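Still chasing the grasp planner

I meant to write this up in May and then the garden got hold of me, so apologies to those of you who have been asking how the kitchen work is going. It is going, on the whole! Slowly, and with a good deal of tea, but it is going.

For anyone new, Levent is the name we gave our little planning stack (Ankit picked it, and I've stopped asking why). It takes a goal such as "pick up the blue thing", works out where the hand ought to be, and then looks for a path for the arm that doesn't go through the furniture. We do nearly everything in simulation first, which suits me very well because I can break as many kitchens as I like before lunch.

The kitchen that has been giving me grief is the one with the island. Ankit Kaushik put it together out of bits from our scene library, and it's rather handsome, all rusty reds and wood grain. The trouble is the target. It's a small light blue lump of a thing over towards the far edge of the worktop, while the arm starts down by the front corner, so the planner has to bring everything up and over the edge before it can even think about reaching across.
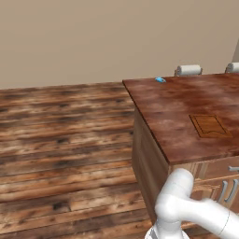 What was going wrong

For a good long while I blamed the inverse kinematics, which was unfair of me. I ran 393 planning attempts overnight with the start pose nudged a little each time, and 31 of them came back with no path at all. When I sat down with Svenja Lammers and went through the failures, they nearly all died in the same spot, with the elbow brushing the worktop edge on the way up.

The collision mesh for the island turned out to be a plain box, and a generous one, padded by 30 mm on every side. Somebody (me, last winter) had set that for a different arm and forgotten it. I've brought the padding down to 2 mm in simulation and let the planner keep its own safety margin, so the two are no longer being added together.

What's next

Shakuntala Dhillon wants the lump moved about between runs, and she's quite right, as I've been tuning against one position for far too long. I also need to tidy the logging, which currently prints every rejected sample and makes my poor laptop wheeze. If anyone has a neat way of replaying only the failed branches of a search tree, do leave a comment, I'd love to see it.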